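Fumham Tool Library newsletter
2023-10-10

From the front desk: borrowing season, and what I learned painting a hallway

Hello again, everyone. It's been a long wet stretch since the last newsletter and I've spent most of it painting my own hallway, so you're getting a hallway column whether you like it or not.

I put this job off for four years. We bought the place with the hall already done in a sort of mustard, and I told myself I'd get to it once the kids' rooms were sorted, and then once the kitchen was sorted, and then I just stopped seeing it. What finally got me going was a neighbour who came in, looked up and asked if we'd had a leak. We hadn't. That was the ceiling colour.

So off I went to the library shelves like any other member. I took out a pole sander, two drop sheets, the short stepladder and the Amberg work light, the one with the clamp that everybody fights over in winter. All up it cost me nothing beyond my membership, and I had it home in one trip with the back seats down. My brother-in-law priced the same lot new and got to $553 before he'd even looked at paint.
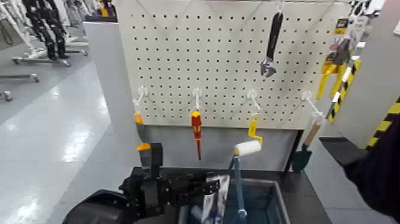
The sanding took a whole weekend. I'd allowed an afternoon. Old gloss paint on skirting boards is a miserable thing and mine had at least three goes of it, with a dead moth sealed under one layer like something in a museum. I used up all the 120 grit I had and went back for more. If your house is older, please get the paint checked for lead before you sand any of it. We've got a fact sheet at the desk, and I did my own test before I touched a thing.

Then sugar soap, then rinse, then wait. I'm terrible at the waiting. I started filling dents while the far end was still damp and the filler sulked for two days and had to come out again with a scraper. Serves me right.

Now, colour! I went through a frankly silly number of sample pots. The first was a grey that looked lovely on the card and went purple as soon as the hall light came on. The second was called something like Oat and looked like a bandage. I ended up with a plain warm white, the same one my mum had in her hallway for years, and I could have saved myself the bother by ringing her at the start. Paint your samples on a big bit of cardboard and move it from wall to wall through the day. Don't do what I did and slap squares straight onto the wall, because I can still see the edge of one by the thermostat when the sun's low.

A few of you have asked about rollers, so I'll say my piece. Buy a decent cover, wash it before you use it, and let it dry properly - the fluff that comes off in that first wash is fluff that would have ended up on your wall. Load it evenly and keep going back into the wet edge. I did the cutting in one wall at a time so it didn't dry ahead of me. Two coats on the walls, three over the mustard ceiling, and I'd have done a fourth if my neck had let me.

The whole thing ran to 46 hours by the notes on the back of my gas bill, and that includes the afternoon I lost to the front door. I took the door off its hinges to paint the edges, then couldn't get it back on by myself, and had to stand there holding it in the doorway until the courier turned up. Lovely fellow. He had opinions about hinge screws.

Was it worth it? The hall looks twice as wide. My youngest says it smells like a dentist's. I've already got a colour card for the stairs tucked in a drawer where my other half won't find it.

While I've got you, a bit of library business. We made 688 loans over the year, our best yet, and the thing most often out was the carpet cleaner, by a mile. The Cluvis tile saw is back from repair with a new guard and a new water pump, so those of you on the waiting list will get an email in the order you signed up. Please empty the tray before you bring it back. Grey sludge in the boot of a hatchback is no fun, ask me how I know. 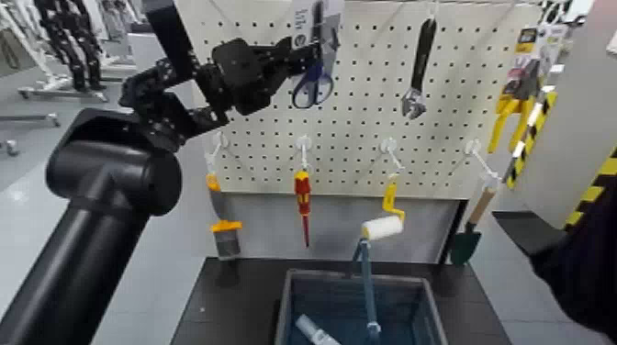
Dates and odds and ends

Our beginner tiling evening is full, sorry, but we'll run another in December if enough of you put your names on the sheet. Sung Hardware has offered members a discount on filler, tape and sandpaper through the same month. Show your card at the till.

We're after a second stepladder, three or four steps, in good nick with the rubber feet still on. Also clean drop sheets, any size. No more paint tins, please - the shed's full and the tip charges us for them.

If something you borrow is blunt or wobbly or missing a bit, tell us when you return it. You won't be in trouble. Pop a note in with the tool, or tell whoever's on the desk, and it'll go on the repair pile.

Next time: the stairs, probably.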